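3.2 Descarte de embalagens na cozinha

O segundo conjunto de tarefas trata do lixo miúdo que sobra do preparo de refeições: invólucros de biscoito, sachês, tiras de papel. No estudo Pappas, as residências participantes registraram o descarte de cerca de 500 itens durante o mês de abril. As embalagens plásticas flexíveis foram a categoria mais frequente, com 40% do total. Restos orgânicos seguiam para outro recipiente e não entram nesta seção.

A posição da lixeira variou pouco. Em 18 residências ela ficava no chão, junto aos armários - em geral num canto, fora da passagem. Lixeiras com tampa foram analisadas à parte (seção 5).
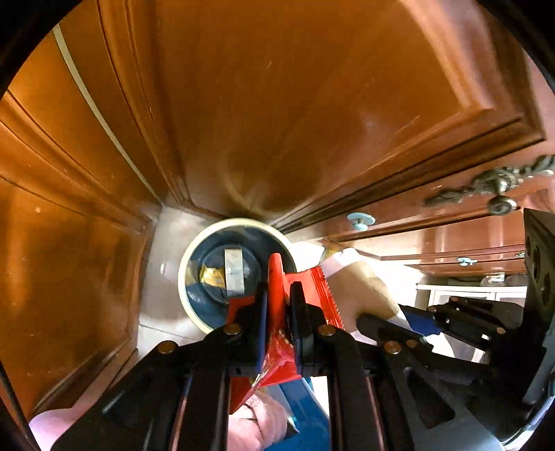

Figura 4. Embalagem plástica vermelha sobre uma lixeira redonda azul-escura, entre armários marrons.

Onde deve ficar a lixeira de uma cozinha pequena? Perto da bancada de preparo, no chão e sem obstruir a abertura das portas dos armários.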